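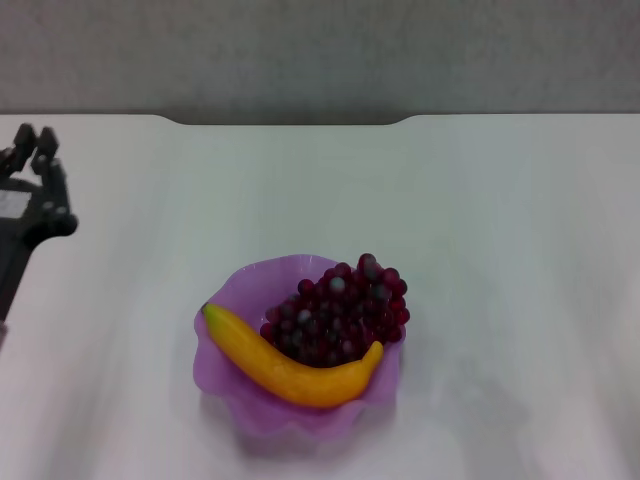
*Toy banana and grapes in a purple bowl, Wenlow activity room.*

**Play food returns to the activity room**

Wenlow Children's Centre advises families that the play food collection is again available for loan. Sets may be borrowed for 2 weeks, with a limit of 3 pieces per child. Bowls are to be returned with the fruit.

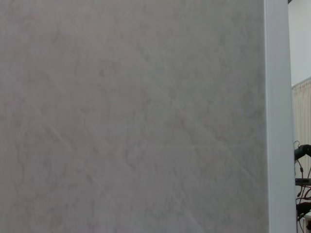
Loans are recorded at the front counter on Saturday mornings. Members are asked to wash all pieces in warm soapy water before returning them. Enquiries about missing or damaged items should be directed to Sumathi Devadiga, extension 3634.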